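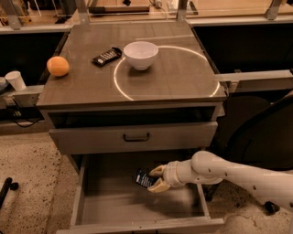
What does Kerekes do?

We sort out work rooms. Labs, offices, staff kitchens, the corner behind the photocopier where the extension cords live. We supply the cabinets, we decide with you what goes in which drawer, and we come back later to see how much of it has stayed there.

About Kerekes

Kerekes is a small storage and fit-out business with 12 people on the books, most of whom have strong views about drawers. It was started by Clive Kershaw and Tamás Kelemen after eight years of working for other people's furniture companies, where they sold a great many filing cabinets to offices that went on keeping everything on the desk. Clive did the selling. Tamás did the deliveries, so he was the one who saw the desks.

The original plan was to make a better cabinet. We did have a go at that, and the first model, the Josow, is remembered by the people who had to carry it up stairs. These days we buy in cabinets that other firms make well and put our effort into the contents. It's cheaper for you and a good deal easier on Tamás.

How we think about it

The sort of cabinet we recommend most often is as plain as they come. Grey body, brownish top, a shallow open gap underneath, then a smaller drawer above a larger one, each with a black pull you can get your whole hand behind. You won't see it in a design magazine. We've stopped being hurt by this.

The top is for things in use today. A bowl is fine. An orange is fine, provided someone intends to eat it. The gap under the top takes flat things, and it will fill with takeaway menus if you let it, so give it a job on the first morning. The upper drawer is for whatever you reach for several times a day. The lower drawer is for everything else, and this is where most of our arguments with clients take place.

Chocolate goes in the lower drawer. Ernő Lengyel, who looks after our lab and workshop clients, has held this position since he joined and will defend it at length over a cuppa. A bar left on top of a cabinet belongs to whoever walks past. A bar in the bottom drawer belongs to whoever is prepared to bend down for it, and in most workplaces that narrows the field considerably.

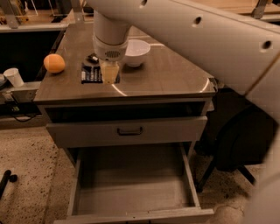

Trays are the other thing we get asked about. We like them, within reason. A tray keeps narrow bits and pieces lined up where you can see them, and it lifts out in one go when the cabinet needs a wipe. Put it in the upper drawer if it fits, and measure before you buy, please. Réka Vincze keeps a shelf of trays that clients have handed back for being slightly too wide, and she'd be happy to let one go to a good home.

What happens when you call us

Réka comes out first and opens everything. She'll ask what you use, what you think you use, and who owns the box of adaptors. Then Attila Bognár draws up a drawer plan, a single page with very small handwriting, and we settle the details with you by phone or at your kitchen table if you're a sole trader.

Packing day usually starts at 8 in the morning. We empty each drawer completely before anything goes back in, and we leave it pulled right out while we load it, heavy things first. Please walk around it. Our shins know the reasons.

We come back 21 days later at no charge. Some clients tidy up the night before, and we pretend we can't tell.

Where we work

We have 2 workshops, one with parking. Over the years we've fitted out the sample rooms at Wanix and the whole ground floor at Zondance, who have kept to their drawer plan so faithfully that Attila has asked for it back to have it framed. We close for a fortnight in July, when Clive reorganises our own storeroom and the rest of us spend August looking for the tape.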